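Give the simulator its due

I've been reading Morena Guerra's write-up of the Nimano experiments all through October, and I keep coming back to it with the same grin. For years the standard line in our field has been that simulated practice is a warm-up and the real learning starts on hardware. I believed that too. I don't any more, or at least not in the way I used to!

Her team took nine recorded demonstrations of a two-armed kitchen task and grew them into 393 simulated ones, shifting the objects, the lighting and the starting poses each time. Then they trained one policy on the lot and put it on the Kanow arms, where it did better than the policy trained on the nine alone, and by a margin I had to read twice. 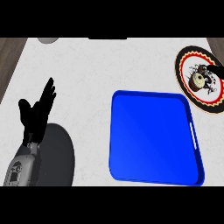

What excites me is how little of this depends on the pictures looking real. I used to lose whole afternoons to arguments about rendering. The Nimano kitchen has a marble worktop, a shiny blue tray and a plate with a red zigzag round it, and nobody would take it for a photograph. Fine by me. The policy has to learn where a hand goes in relation to a thing, and for that a tray with a clear rim and a slot for a handle gives it plenty to work with. I'd sooner have a plain tray in hundreds of positions than a gorgeous one in eight.

Iulian Dobre, who runs the hardware side at Buzatu, has put the opposite case to me more than once. Contact is where simulators lie, he says: friction, squashy things, a finger slipping on a curved edge. He's right, and the write-up admits it (the failures are nearly all at the moment of grasping). But I read that as a map of where to spend our precious robot hours. Let the cheap practice cover the reaching and the timing between the two arms, and save the real ones for the last couple of centimetres.

My one grumble is that the randomising code isn't out yet. Allemis has promised to host it, and I'd like to see what happens when somebody starts from a single demonstration.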